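Looking After the Lounge Sofa

The big cream sectional in the Grurthorpe lounge went back into general use in February after its visit from the upholsterer. Several residents have asked what was done to it, what they can use on it if something spills, and whether the pillows have a proper place. Celeste Cardoso and Wing-yan Lu look after the lounge this year and put together the notes that follow. A shorter version is taped inside the door of the supply closet.

The sofa came to us from the Bosier showroom when it closed its second floor. It is a good piece of furniture and would cost far more to replace than we have in the lounge budget. It is also pale, and it gets used from early morning until the lights go off at 11.

What was done

Panasiuk sent one person for a day and a half. The work was limited to the things we had listed on the request form: buttons on the back cushions that had come loose, a stretch of piping on one headrest cushion, and the fasteners under the seat where the sections join. The underside lining was also stapled back up at the corner end, where it had been hanging down for at least a year and collecting pens.

The fabric itself was not replaced. Panasiuk offered to quote for new covers, and we asked them to hold off. Their opinion was that the cloth has several more years in it if it is vacuumed regularly and kept out of direct sun in the afternoon. The blinds on the street side should be lowered after lunch, and whoever is in the room at the time is welcome to do it.

A few people have said the sofa looks like two different colors depending on where you stand. The fabric is the same from end to end. One side picks up a peachy tone from the light and the other looks more yellow.

Where the pillows go

The square blue pillow goes upright against the back at the left end. The light gray one goes in the middle, in front of the center back cushion. Neither is attached to anything, and both tend to travel. If you take one to the reading chairs or to the floor for a movie, please put it back before you leave.

We did try keeping the pillows in a bin behind the sofa. People did not open the bin, and the pillows from the office chairs started turning up in the lounge instead. Leaving them on the sofa has worked better.

Pillows should be set down with the zipper at the bottom. The blue cover can come off for washing. The gray one has a sewn-in filling and needs spot cleaning only, so please don't take it to the laundry room, even on the gentle cycle. Yung-ching Yu has spare filling for the blue one if it starts to go flat.

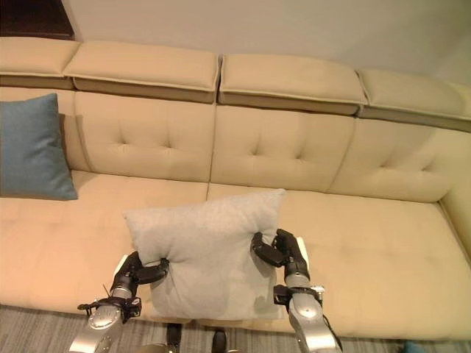 Weekly care

Vacuum with the upholstery head, which is the short wide one kept in the zip bag. Start with the headrest cushions along the top and work downward, so that whatever falls off gets picked up on the next pass. Go along the piped seams slowly. Crumbs and hair settle there and in the shadowed gap underneath, where each headrest hangs over the backrest.

The back cushions are tufted, and dust sits in the creases that run out from the buttons. Use the soft brush for these. The regular head is too wide and the edge of it catches on the buttons, and that is very likely how the loose ones got loose in the first place. Two or three light strokes around each button are enough.

For the seat, lift the front edge of each cushion and vacuum underneath. The seat cushions are long and heavier than they look. Do not try to pull one out by yourself. If something has gone down the back, ask a second person to hold the cushion up while you reach in. Found items go in the tray by the mailboxes, where the current collection includes a watch strap, 3 keys on a ring with no tag, and a reading glass.

When the vacuuming is done, straighten the headrest cushions by hand. They follow the bend in the sofa and don't all settle at the same height, which is normal for this model. They only need a push back into place if one is leaning forward over the seat.

The seat will always show some wrinkles and dimples. Smoothing it with the flat of your hand from the back toward the front takes out most of them. Please don't use the iron or the garment steamer. The steamer was tried on the arm of the old loveseat and left a stiff patch.

Spills

Blot first, with a plain white cloth or paper towels. Press down and lift. Rubbing spreads the spill and roughs up the surface of the fabric. Work from the outside of the spot toward the middle.

Once nothing more is coming up on the cloth, use the Brasto fabric cleaner from the supply closet. Spray it on a cloth and dab. Don't spray it straight onto the sofa. The bottle has a measuring cap, and for larger spots one capful in a bowl of lukewarm water does the job. Dab again with a cloth dampened in clean water, and leave the area alone until it has dried. Overnight is best.

Coffee, tea and juice usually come out this way if you start within a few minutes. Ink does not. For ink, candle wax or anything greasy, leave it alone and send a note to Celeste, saying what it is and where on the sofa it is. We would much prefer to hear about it the same evening. There is no charge to the person who reports it, and there never has been, although the rumor seems to come back every year.

Food is still allowed in the lounge. Please use the side tables and don't balance plates on the rounded arm at the corner end. It is padded and slopes more than it appears to.

The floor under and around it

The sofa should not be dragged. The floor in the lounge is pale and shows marks easily, and there is already a long scuff from the time the furniture was moved for the holiday dinner. If the sofa has to be shifted, separate the sections and lift each one with a person at either end. Chak-lun Huang has the felt pads and will replace any that have come off, at no notice if he is home.

Vacuum the carpet too, including along the front of the sofa where grit gets carried in on shoes. Grit trapped under the feet does more damage than the feet themselves. A damp cloth is fine for spots on the open carpet. Keep it well wrung out near the sofa, as the bottom edge of the fabric will wick up water and leave a line.

Twice a year we lift the sections out and clean the whole area. The next time will be in the fall, and a notice will go up in the elevator. Last time it took four people less than an hour, and most of that was spent deciding which way the rug had been facing. It faces with the label toward the windows.

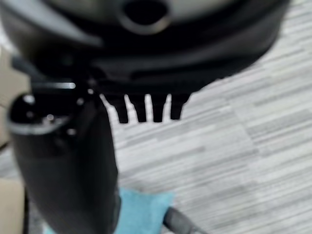

Signing up for a turn

The lounge rota has 12 places and 7 of them are filled. Each turn lasts one week and covers the vacuuming, the pillows, a quick check of the sofa for new spots, and the carpet. It takes most people half an hour. The sign-up sheet is on the board next to the mailboxes, under the recycling calendar.

If you would like someone to go through it with you the first time, Fongchan Mahawong has offered to do that on any evening after 6. He did the lounge by himself for most of last winter and knows where everything is kept.

Supplies we could use

The closet is low on white cloths. Old cotton T-shirts are fine, cut into squares, as long as they are white or close to it. Colored cloths can leave dye on the cream fabric once they are damp. There is a paper bag for them on the lower shelf.

We could also use a second soft brush for the buttons. The one we have is shedding. If you have one at home that fits the vacuum hose, please leave it with Wing-yan in apartment 13, or slip a note under the door with the size and we will work out whether it fits.

A new bottle of the Brasto cleaner has been ordered and will be paid for out of the lounge budget. Until it arrives, please go easy on what is left in the old one and close the cap until it clicks.

Questions about the sofa, the rota or the closet can go to Celeste or Wing-yan in the usual way, or into the lounge folder at the front desk.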